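Household Textiles, Unit 2 - Towels and Why They Won't Stay Square

OK, so we start on folding in February, and I want you to read this before you touch the pile. I've been teaching this unit out of room 13 for years and I still mess up the first towel of the morning. Start by finding the care label. It tells you which edge you're on, and that saves so much flipping!
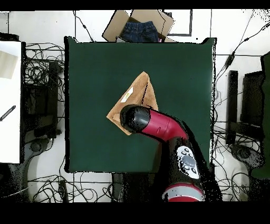

Tan cloth on the green table, label at the fold. Jeans are in the box.

Terry is thick, so a fold puffs up and wants to roll back on you. Press along it with a flat hand and go slowly.

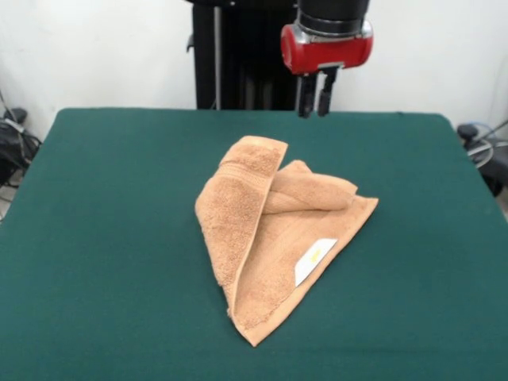
Then check the corners - if you've got a triangle, open it up and begin again from the hem. Don't tug.
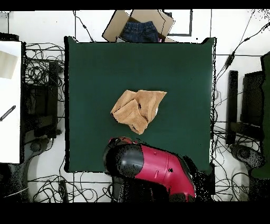 Jeans come after towels, waistband first. For homework, read the Vullard handout and bring 2 towels of your own (old ones are great).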